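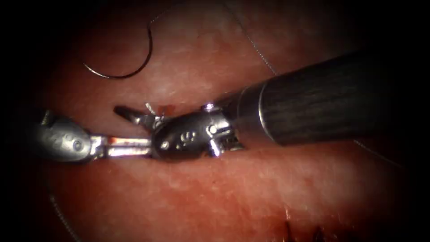

Progress report, tissue handling skills program
Grerkdale Surgical Skills Lab
To: Harnwood Fund, education grants
From: Gilang Ginting, program lead
2024-11-16

Sorry for the short form, wanted to get this in before the reporting window closes. Full spreadsheet goes with the final report in February.

Where we are

Practice sessions running. Trainees are working on tissue every week, which was the main promise in the application. 669 instrument-hours logged so far on the sign-in sheets. A few sheets from the first month have no end time filled in, those are left out of the total.

Current group is 11 trainees. Two dropped out early on, both moved to other hospitals, and both places were filled from the waiting list. One of the replacements started from zero and has caught up on the grasping and handover drills. Still behind on suturing.

What they are practicing

Gentle grasp and release. Passing from one instrument to the other over the tissue without dragging on it. Lifting a fold and holding it steady while the other hand works. Then needle work, single stitches first, running stitch for those who are signed off.

Handovers are taking longer than we planned for. Almost everyone squeezes too hard at first, and they look at the tips and forget the surface underneath. We now have them do the same handover slowly, then again at working speed, with the instructor stopping them when the tissue gets pulled. Boring for them but the marks on the tissue are getting smaller. We check the surface at the end of each session and write down tears and crush marks on the back of the score sheet.

83 assessed attempts have been scored to date. Scores are going up for most. I dont want to quote an average yet, two instructors were using the old version of the form and those need re-marking.

Tissue supply

Biggest headache this period. Prendwood delivers chilled and the quality is good, but two deliveries came late in the day and one session had to be cut to half length. Have moved the delivery slot to the afternoon before. Costs us extra fridge space, no extra money.

Drying out under the light is still a problem in longer sessions. Surface goes tacky and then it doesnt behave like anything you would meet in a patient. Spray bottle with saline at every changeover, written into the session plan now. Seems to be enough for a morning. Not tested on a full day.

Disposal contract unchanged.

Instruments

Graspers and needle drivers are wearing faster than budgeted. Jaw alignment mostly. One pair went back to Bermúdez for repair and came back fine, a second is waiting on a quote. Would like to move a small amount from the travel line to the repair line if that's OK with you — travel is underspent and will stay that way.

Cleaning: dried residue around the wrist joints kept turning up at the start-of-day check. Trainees now rinse and brush before they leave the bench, instructor signs. Better since then.

Not done yet

— Video review evenings. Recordings are being kept, but only one evening has been held. Hard to get people in a room after shift.
— Written handbook. Draft chapters on setup, tissue prep and grasping. Suturing chapter is notes only.
— Outside assessor. Had a yes, then a change of dates, now looking again.

Money

Spend is on track overall. Tissue slightly over, travel under, staff time as planned. Nothing to flag except the repair line above. Invoices are with our finance office, they can send copies direct if you need them before February.

Next few months

Finish re-marking the old forms. Get everybody signed off on handovers before the running stitch block starts. Try one full-day session and see how the tissue holds up. Handbook draft to you for comment, hopefuly with the suturing chapter in it.

Need from you: an answer on the repair line, and whether the final report should go on your template or ours.

Gilang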